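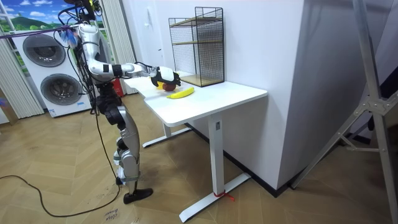
I have kept a piece of fruit within arm's reach of wherever I work since I was in graduate school, and I can tell you the habit has outlasted three apartments, a good many jobs and every diet I ever tried. One apple, one banana, right there on the desk. No bowl! A bowl makes me think of company coming, and then I leave the fruit alone to look nice until it goes soft.

What got me thinking about all this was the white desk, because I finally gave up my old brown one in May. The old one came from a secondhand place in Woston and weighed as much as a piano (my back still remembers the stairs). I loved it, but it had so many drawers that I lost things in them for years at a time. A white top with rounded corners is a different animal. Every crumb shows, every pen shows, and so I wipe it down before supper and feel very virtuous about it.

A yellow banana on a white desk is a cheerful thing to look at on a gray morning, and a small red apple even more so. I buy mine at Chettiar, the little grocery two blocks over, where they will let you break a bunch apart and take just what you want. I usually come home with 7 apples and a couple of bananas, one of them still green, and that gets me through the week.

Shelves are the other half of it. I like black wire mesh with light wood, two shelves and no more, pushed back near the wall so the front of the desk stays clear. If I had a third shelf I would fill it with mail. As it is, the mail goes in a basket in the hall, next to the washer, and gets read while the towels finish.

The banana bread recipe is still coming, I promise. I made it twice last week and the middle sank both times, so I want one more try with the smaller pan before I write it up.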